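**Re: [recovery-practice] Draft 2 of the handling rules, desktop PCs**

On 7/5/20, Chiharu Sakamoto wrote:

> Draft 2 is in the shared folder. The main changes since March:
>
> - Clause 4 now says a robot cell must stop and call a person if the grip force goes over the limit for that part.
> - Clause 6 asks for one wrist camera picture per part, taken while the part is held.
> - Clause 9 lets a site call itself "compliant" after 200 units with no damage to reusable parts.
>
> Trondgate and Govden have both said they can live with this. I'd like to close comments soon, so please say now if you can't. Oshima have asked whether 200 is enough, and I said I would put it to the list.

Chiharu, thanks for doing the drafting. I can't sign up to this one yet, and I'd sooner say so here than grumble later.

Clause 4 first. A limit "for that part" needs somebody to own the list of limits, and the draft doesn't say who. At Lerneck we'd simply make up our own numbers, and I expect Govden would do the same. Then we both pass, with different numbers, and a buyer reading the certificate has no idea. I also don't see why force is the only trigger. A gripper can close on a cable, pull very gently the whole way and still take the connector off the board. The force log will look lovely.

Clause 6 is better than what we had in March, but a picture taken while the part is held shows that the part was held. It tells you nothing about how it came out of its slot or what state the contacts are in. If the aim is to catch damage, I want a second picture after release, with the contacts facing a camera. If the aim is only to have a record, fine, but say so in the text and stop calling it an inspection.

Clause 9 is the one I really object to. "No damage" as judged by whom? If the robot's own software decides, then 200 units or 1,000 makes little odds. You are asking the cell to mark its own homework for longer. We ran 352 units through our trial cell and the software was happy with nearly all of them. The bench test was a good deal less happy, mostly over memory. So my answer to Oshima would be: leave the number alone for now and first agree that the test is done by a person, away from the cell, on parts they didn't pick themselves.

Smaller points:

- 3.2 says "the case shall be open and free of loose wiring". I have never seen a desktop PC free of loose wiring. Say which wires must be tied back and how far from the work.
- 5.1 and 5.4 disagree about whether the processor comes out before the memory. Pick one, or say it doesn't matter.
- "Suitable gripper" in 7 means nothing. Jaw width and what the jaws may touch, please – otherwise strike it.
- The glossary defines "robot" twice.

I know Trondgate want this out so they can quote it in bids. That's their business, but it's a poor reason to publish a rule that any of us could meet without changing a thing. I'd take two more rounds of comments over one bad version that we then spend years explaining.

Could we at least split the vote by clause? I'd vote yes to 6 with the change above, no to 4 and 9 as they stand, and I can send wording for 3.2.

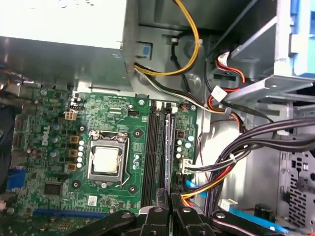

For 3.2 I'd start from the memory slots and work outwards, naming the power cables and the SATA cable separately, as they don't run the same way and shouldn't be tied back to the same point.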